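3.2 Shelf height and handling of household goods

Shoppers in the Mundton sample picked up storage goods far more often than they bought them. Of the 452 visits logged by Zhuravel and Hrytsenko, most included at least one item that was handled and put back. Handling was highest on middle shelves and fell sharply on the lowest one – a pattern also found in the earlier Metley survey, where kitchen goods were studied.

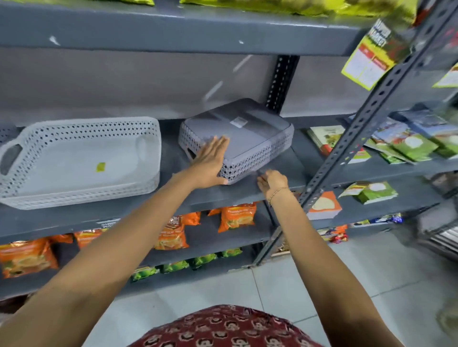 Figure 4. Lidded grey basket and larger white tray-basket on a middle shelf.

We use cookies to improve your experience on this site. Accept all | Manage preferences

Lidded goods were treated separately in the coding. A lid adds to the price and makes the inside harder to judge, and 60 of the shoppers interviewed said they would want to open a box before buying it. Price labels were read less often than we had expected. Visits on Sunday were longer than those on other days, but the share of items put back was much the same. We therefore pooled all days in the model reported in Section 3.3, with shelf height entered as a three-level factor.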